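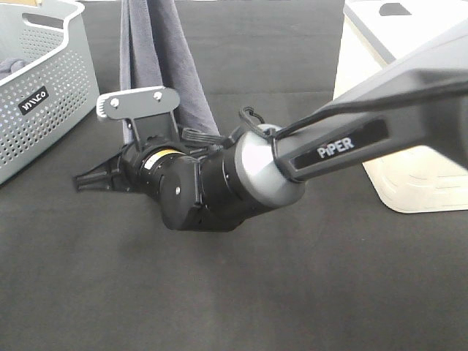 Towel Sorting Stack — Software Working Meeting, Minutes

Projects > Drumby > Meeting notes > Software

Reading time: 4 minutes

Search this space Enter keywords

Chair and minutes: Ekene Ekpo
Present: control, perception, planning and tooling leads. Giltex joined by phone for item 4 only.
Meeting opened at 9:40. Minutes of the July meeting accepted with one correction: the joint velocity limit recorded there was for the shoulder, and should have been recorded for the wrist.

1. Control

1.1 The new trajectory follower has been merged to the main branch. It replaces the blocking move call with a streamed setpoint, so the planner can revise a path while the arm is under way. The old call stays available behind a flag until the end of the release.

1.2 Logs from the bench show that 37 of 600 cycles ended in a follower timeout. All were raised on the lift segment. Control's view is that the tolerance is too tight at the top of the lift, where the arm is near full reach. Planning disagreed and thinks the final waypoint is sometimes placed outside the region the solver handles well. Both explanations fit the logs. Agreed to record commanded and measured joint positions at full rate for the lift segment only, and to look again with that data.

1.3 Gripper effort is still a fixed value. A proposal to set it by fabric type was deferred until perception can report fabric type with a usable confidence.

2. Perception

2.1 The segmentation model was retrained on the labelled set, now 1944 images. Overlap scores improved on single towels and hardly moved on piles. The main error remains one towel reported as several when another lies across it. Dark cloth over the dark work surface is the second error, mostly at the hem.

2.2 Discussion of the hanging state. The current code takes the lowest visible point of the towel as a free corner. This fails where the cloth is folded over on itself and the hem curls inward, as the lowest point may then be part of a fold. 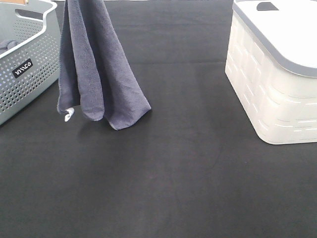

Perception proposed fitting the hem as a curve and passing the planner a short ranked list of corner candidates, each with a score. Planning accepted the change to the message format provided the list is never empty; a single candidate with a score of zero is to be sent when the fit fails.

2.3 The fixed view and the wrist view are still stamped by separate clocks. The offset drifts over a long session. Tooling to move both to the host clock. Until then, fused results are not to be used for grasp timing.

3. Planning

3.1 Pick selection inside the basket was reviewed. The planner ranks candidates by height and by clearance between the fingers and the basket wall. Clearance is computed from a solid wall model. Depth readings through the perforations produce stray points behind the wall, and the filter removes most of them — though not those near the corners, where the wall slopes.

3.2 Agreed that the topmost towel is preferred even when a lower one has a higher grasp score. Pulling from underneath makes the next scene harder to segment, and the score takes no account of that. 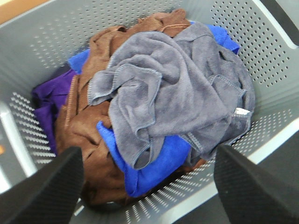 Figure 3. Wrist view, towels piled in the basket, grey towel on top.

3.3 Colour is to be used as a hint for merging segments of the same towel, and for nothing else. Two separate patches of one colour may be one towel or two. The merge step must keep both readings open until a lift resolves them.

3.4 The retry limit stays at three. After the third failed grasp the planner hands over to the operator and writes the full candidate list to the log.

4. Tooling

4.1 Filtero, the log filter, now reads the new message format. Searching by error code works. Searching by time range is slow on large files, and an index will be added.

4.2 The replay tool opened 173 recorded sessions in the overnight test with no crash. Two sessions played with the wrist view missing. The cause was a renamed topic, and an alias has been added to the config.

4.3 Giltex asked whether calibration files could be stored with each session instead of centrally. Agreed. Adebisi, the build server, will reject any session upload without one.

5. Actions

5.1 Control: full-rate logging on the lift segment.
5.2 Perception: hem curve fit and ranked corner list, behind a flag.
5.3 Planning: corner model for the basket wall; merge step to carry both readings.
5.4 Tooling: host clock for both views, then the Filtero index.
5.5 E. Ekpo: circulate the revised message definition before any code is merged against it.

6. Other business

Request to rename the "home" pose, as two packages define it differently. Carried over.

Meeting closed at 10:55.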